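Workshop build evening, handout 2: PC assembly with the arm
Notes: Flurina Kälin. Bench questions to Leonilde Peixoto.

Aim: CPU and memory into the tower, arm does the placing. Case stays on its side, panel off, for all of this.

Parts start on the holder board. One pocket per part, chip sits square in its socket frame. If the board gets nudged, teach the pick points again, dont fudge the offsets. 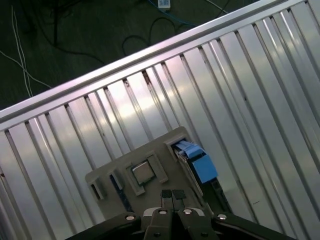 Speed: 18 mm/s for the last bit of every approach, never more. Program name is panemden, old copy is lobo, leave lobo alone.

Order of work
- check bracket on CPU socket is up
- pick chip, go high over the case wall, come down straight
- stop, look, then let go
- memory after that, same idea but needs a firm push. Do the push by hand this month, July group had trouble here

Watch the wiring. Arm doesn't know about cables and the wrist is wider than you think. 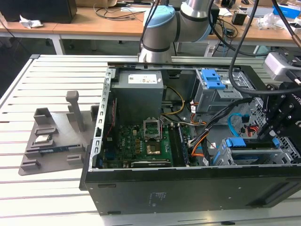
Fig. 2. Tower open on the slotted table, CPU socket bracket lifted, chip and memory module in the fixture.

Homework: write down your pick and place heights before you leave, bring them next time. Locker code for the screwdrivers is 1881. Doors shut at 9 pm, teh late key is with Leonilde.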